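I'd been meaning to sit down with Adanech Gudeta ever since a friend pressed a little sample of Karaca into my hand at a birthday do and I spent the rest of the evening smelling my own wrist. She makes it, along with three other perfumes, under the name Pridurik, and she's a lot funnier than the rather serious labels would have you think.

We met in October in the room above a bakery where she does all her mixing. I asked whether the bread gets into everything.

"It does and I've stopped fighting it," she said. "I do my proper smelling after four in the afternoon, when the ovens are off. Before that everything I make seems to want butter."

She started out on the perfume counter of a department store, spraying strips for people who mostly wanted to be left alone. She was there for six years and says she learned more from the returns than from the training days. "People bring a scent back and say it's too strong, and what they mean is that it smells of their aunt. Or they say it doesn't last, when they've just got used to it. Their husband can smell it from the landing!"

I do this myself (the topping up, I mean, I haven't got an aunt problem) so I asked her how much is enough. Two sprays, she told me, one on the chest under your clothes and one at the back of the neck. She'd rather I left my wrists alone, which was a blow. "You wash your hands all day. It's gone by lunch and then you think the perfume's no good."

Karaca took her 50 tries. She keeps the trials in a shoebox, each one numbered, and she let me smell number eight, which was mostly pepper and made my eyes run. The finished one is cardamom and dried fig to begin with, then a sort of warm, dusty cedar that hangs about on a scarf for days. I told her it reminded me of a school piano. She wrote that down, so I'm hoping it turns up on the website.

Not all of them have been so slow. Nuter, the green one, was done in a fortnight after she'd been pulling up tomato plants at her mum's. "I came in with it all over my gloves and thought, well, there it is." It's tomato leaf, basil and a bit of wet stone, and I have to say it isn't for me. I wore it for a day and felt like a side salad. She laughed when I told her. Her business partner, Ramesh Rathore, can't stand it either, and it's their best seller by miles. They sold 257 bottles of it over the summer and ran out of caps.

Ramesh looks after the money, the boxes and the post. He wandered in halfway through with three cheese straws and stayed for the bit about prices, which I'd been a bit shy of raising. A full bottle is £230. That's a lot of cheese straws.

"It is a lot," he agreed. "I'd never bought a perfume for more than thirty quid before I met her. But people start with the small one, and plenty of them never need to go bigger."

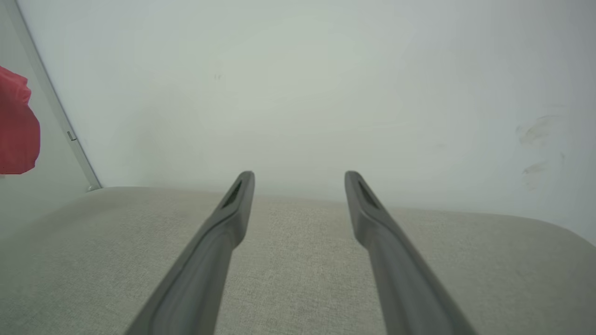
Clallau, autumn visit.

Adanech is more prickly about it. The iris she uses costs her a fortune and she won't swap it for something cheaper, though she's happy enough to use man-made musks and gets cross when people sniff at them. "Natural doesn't mean gentle. Lemon oil will have your skin off if you use it daft. I'd sooner tell people what's in it and let them choose."

I wanted to know what she wears on a day off. Nothing, mostly, or baby lotion. When she goes to a wedding she puts on an old rose perfume she bought with her first wages, and there's perhaps a finger's width of it left in the bottle. She won't try to copy it. "I could get close, but I'd always be sniffing for the difference."

The next one is due in spring and hasn't got a name. All I got out of her was that it has smoke in it, and rice, and that Ramesh likes it, "so it'll probably flop". She did put a drop on a strip for me to take home. I shut it in the book I was reading on the train, and now the whole of chapter nine smells of bonfire - I keep going back to it and not getting any further with the story.

Pridurik's small bottles can be bought one at a time, and Adanech answers the emails herself, usually in the evening.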